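Fehlersuche: Wenn der Arm beim Einsetzen von RAM-Modulen mit »Kraftgrenze überschritten« stoppt

Anleitung für Zellen mit Prondus-Steuerung und Zweifingergreifer
Stand: Sonntag, 28. Februar 2021

Die Meldung tritt beim Bestücken von Serverboards auf, meist kurz nach einem Werkzeugwechsel oder nach einem Neustart der Steuerung. Der Arm fährt an, senkt ab und bleibt vor der Endlage stehen. In der Etora-Oberfläche steht dann »Kraftgrenze überschritten, Achse Z«. Bei uns war der Arm in einem Fall 18 mm neben der Sollposition auf den Rand eines Steckplatzes gefahren. Das Board war danach Ausschuss.

Bitte die Meldung nicht quittieren und den Zyklus neu starten. Die Steuerung wiederholt sonst die Bewegung mit demselben falschen Bezugspunkt.

Was Sie brauchen

Handbediengerät mit Zustimmtaster
Zugang zur Etora-Oberfläche, Stufe »Einrichten«
ESD-Armband
ein ausgemustertes Board im Gehäuse für den Probelauf

Schritt 1: Zelle sichern

Betriebsart auf »Hand reduziert« stellen und den Schlüssel abziehen. Die Netzversorgung des Prüflings muss getrennt sein. Erst danach die Schutztür öffnen. Hält der Greifer noch ein Modul, wird es von Hand gestützt und dann über das Handbediengerät freigegeben. Nicht am Modul ziehen, solange die Finger geschlossen sind.

Schritt 2: Arm freifahren

Nur in Z nach oben, in Schritten von 2 mm. Seitliche Bewegungen sind gesperrt zu lassen, bis die Fingerspitzen sicher über den Verriegelungen der Steckplätze stehen. Wer hier seitlich verfährt, reißt leicht eine Verriegelung ab oder nimmt ein Kabel mit.

Schritt 3: Lage über dem Board prüfen

Livebild der Handkamera öffnen und die Position »Sockelmitte« anfahren, Höhe unverändert lassen. Die beiden Finger müssen über der offenen Fläche im Halterahmen des CPU-Sockels stehen, mit Speichersteckplätzen links und rechts davon. Steht ein Finger über dem Metallrahmen oder über dem Verriegelungshebel rechts, stimmt der Bezugspunkt nicht.

Auch auf die Kabel am oberen Boardrand achten. Ein Kabel im Fahrweg löst dieselbe Meldung aus wie ein falscher Bezugspunkt.

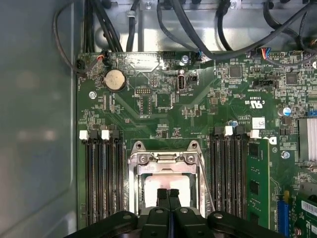

Schritt 4: Bezugspunkt neu einmessen

In Etora »Werkstück > Bezug > Neu« wählen. Als Messpunkte dienen die beiden oberen Schrauben am Halterahmen. Die Knopfzelle eignet sich nicht, ihre Oberfläche spiegelt und die Erkennung springt. Bei stark reflektierendem Sockel die Beleuchtung um eine Stufe zurücknehmen und die Messung wiederholen. Der Restfehler wird unten rechts angezeigt. Erst speichern, wenn das Feld grün ist.

Schritt 5: Werkzeugdaten vergleichen

Nach einem Wechsel lädt die Steuerung gelegentlich den Datensatz des vorherigen Greifers. Bei uns war das die eigentliche Ursache – der Dai-Greifer ist länger als der von Walard, und die Steuerung rechnete mit dem kürzeren. Bezeichnung am Gehäuse ablesen und mit dem Eintrag unter »Werkzeug aktiv« vergleichen. Stimmt er nicht, den richtigen Satz laden und Schritt 4 noch einmal ausführen.

Schritt 6: Probelauf

Ausgemustertes Board einsetzen, Geschwindigkeit auf 5 Prozent, Greifer leer. Den kompletten Weg mit gedrücktem Zustimmtaster abfahren. Danach mit einem Altmodul wiederholen und die Kraftkurve beobachten. Sie soll beim Einrasten kurz ansteigen und wieder abfallen. Steigt sie schon vorher, sofort loslassen und zurück zu Schritt 3.

Die Kraftgrenze selbst bleibt, wie sie ist. Sie hochzusetzen, bis die Meldung verschwindet, beschädigt Steckplätze und ist in der Zelle nicht freigegeben.

Wiederkehrende Meldungen

Tritt der Fehler trotz korrekter Daten erneut auf, die Greiferfinger auf Spiel prüfen und die Befestigung der Handkamera nachziehen. Nach fast 2000 Zyklen hatten unsere Finger merkliches Spiel. Der Tausch ist im Wartungsplan eingetragen, der nächste Termin liegt im Mai. Fehlercode, aktives Werkzeug und Restfehler bitte ins Zellenbuch schreiben, auch wenn der Probelauf fehlerfrei war.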